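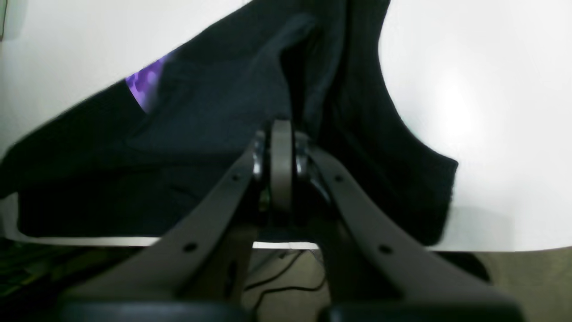
Attachment 1: navy item on the white table, room 202

Ticket: dark garments coming out of the wash with pale lint and a stale smell
Site: Grundley house, laundry room 202
Opened: November 1, 2023
Status: open, waiting on part

Reported: navy and black things come out linty, smell a bit off. Whites ok. Going on since August, worse lately. Detergent is the Camari liquid, same as always.

Tried so far:
- Cleaned lint filter on the Morais dryer. Was pretty full. Helped for 2 loads, then back to same.
- Hot empty cycle w/ washer cleaner. Smell better, lint no change.
- Washed darks seperately, inside out. Less lint. Still some on cuffs and collars.
- Cut load down to 6 items. Best result yet but can't run the whole house that way.
- Cut detergent to half. No diference either way.

Found: drain pump filter on the washer had gray sludge in it, plus a button and a wad of tissue. Cap seal is cracked. Ordered new seal from Isach, no ship date yet. Don't run over 300 rpm spin untill it's in, it drips.

For now: darks on their own, small loads, extra rinse. Check pockets!! Tissue is most of this I think. Fold darks on the white table, lint on the table shows up bad so wipe it after, not before the next person complains.

Next: fit seal, run one full load of darks, compare. Will update here.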